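Riton Kitchen Noise Notes

README and data card

Riton is a small set of written notes and sound level readings from home kitchens. It was put together to help people who write advice on quieter homes – tenants' groups, housing officers, anyone dealing with thin walls. It holds 400 entries. Each entry covers one appliance in one kitchen.

What is in the set

The main file is a plain table with one row per entry. The columns are:

- entry: a running number
- kitchen: a letter code for the home
- appliance: kettle, fridge, extractor hood, washing machine, dishwasher, microwave or blender
- level: the reading in decibels, A-weighted
- distance: how far the meter was from the appliance, in centimetres
- floor: hard, carpet or mixed
- note: free text, often blank

Readings come from 52 kitchens. Most are in flats and terraced houses. Detached houses are few, and anyone wanting to compare house types should look elsewhere.

How readings were taken

The meter was a Gollix handheld, set to slow response and held at worktop height. Windows were shut and radios switched off. The standard distance is 70 centimetres. Where a kitchen was too narrow for that, the true distance is in the distance column and the level has been left as read.

Appliances with a door were measured with the door closed and the machine running. For microwaves, a cup of water was put inside first. The beep at the end of the cycle has its own row, marked "beep" in the note column, and so does the sound of the door being shut.
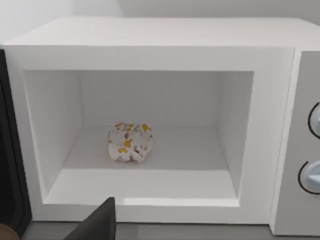 Known problems

Fridges are hard to measure. The compressor cycles on and off, and early entries do not say which state it was in. From entry 80 onwards the note column gives this.

Extractor hoods were measured on their highest setting only. Washing machines were measured on spin, which makes them look worse than they are for most of a wash.

Two kitchens backed on to a busy road. They are codes M and AC. Leave them out if you need quiet background levels.

Changes

The June version had the floor column wrong for the Murkico flats. This is fixed in the current version, September 2026. The MacDonald Street entries have been renumbered to match.

Use

Free to use and share with credit. Please do not try to work out which homes the codes stand for.

Comments

tilly_b
Is the background level recorded anywhere? I can't find a column for it.

Reply from maintainer
Only in the notes, and only for some kitchens. Search for "bg".

northflat
Useful, thanks. The spin figures match what I hear through my ceiling. Any chance of tumble dryers?

pk71
The commas in the note column break my import. Tabs would be easier.

Contact: use the form on the project page | © Riton Kitchen Noise Notes | Back to top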